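Wekero Home Arm: Set-up and User Guide
Section 6. Choosing and rehearsing chores

Before you give the arm a job in the house or workshop, read this section through once. It covers which chores the arm can be left to do, which ones need a person nearby, and how to rehearse a new chore in the simulator before trying it for real.

6.1 What the arm can and cannot do yet

The arm picks up, moves and sets down single objects that keep their shape. Upright bottles, boxed goods, hand tools with a plain handle and empty plastic tubs are all suitable.

It is not ready for general housework. Folding clothes, making a bed, wiping round a tap and sorting a drawer of mixed cutlery are outside what this version will do reliably. Some owners have had partial results with towels. We do not support it.

Thin, tall or flat objects come in between. Rods, dowels, signs on sticks, paint stirrers and small flags can be picked up, but the grip often lands too high or at an angle. Treat all of these as supervised chores.

6.2 Chore grades

Each chore in the library has a grade, shown next to its name.

Grade A: may run with no one in the room.
Grade B: someone must be in the room and able to reach the stop button.
Grade C: rehearsal only. The arm will refuse to run it outside the simulator.

The library has 391 chores at the time of writing. Of these, 17 are Grade A. New chores you make yourself start at Grade C and stay there until they pass the rehearsal in 6.3.

Note: Grades belong to the chore and the room together. If you move the arm to another room, every chore drops by one grade until you have run the room check again (Section 4).

6.3 Rehearsing a chore

You will need the base station switched on and a computer on the same network. The arm itself may be off.

1. Open the Wekero program and choose Rehearse.
2. Pick the chore from the list, or choose New and give it a name of up to 20 letters.
3. Choose the object. If yours is not listed, take the nearest in shape and weight. For a flag or a sign on a stick, choose Rod with panel.
4. Set the lighting. Start with Normal. Repeat later with Dim if the arm will be used in the evening or in a garage.
5. Press Run. A full rehearsal is 266 attempts and takes about 40 minutes on most computers. You can leave it.
6. When it has finished, open Results and look at the failed attempts first. Click any one to see it from the wrist view.
7. If the same fault keeps coming up, go to 6.4. If the pass mark has been met, press Promote to move the chore to Grade B.

Caution: A chore that passes in the simulator may still fail in the house. Real objects bend, slip and have labels peeling off them. Stay beside the arm for the first ten real runs.

Caution: Do not promote a chore involving glass, blades, hot liquids or anything alive.

6.4 Common faults with rods and panels

Grip closes on the panel. Lower the grip height in steps of 5 mm and rehearse again.

Object swings after lifting. Reduce lift speed to Slow. If it still swings, the object is too top-heavy for the arm.

Arm stops short and reports No Target. Usually a lighting problem. Raise the setting by one level. If the chore only works at Bright, do not run it at night.

Object set down crooked. Turn on Straighten Before Release. This adds a few seconds to each run.

6.5 Using the wrist view

The wrist view looks out between the fingers. It is round and dark at the corners, and in Dim lighting it will be grainy. When you step through a failed attempt, check where the lower end of the rod lies relative to the gap between the fingers, then look at how the panel sits above them. Things in the background may be blurred and can be ignored unless they are within reach of the arm.

To keep a still, press S. Stills are saved in the chore's own folder. The base station holds 3,000 of them and then begins to overwrite the oldest, so copy out any you want to send to the support desk. Mark the message for Notburga Widmer's team and include the chore name and the attempt number.

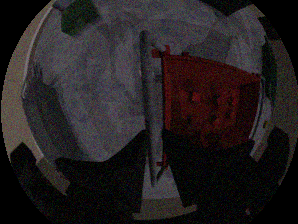 Figure 6-1. Wrist view in the simulator, rod with panel. The pointed end of the rod is between the fingers.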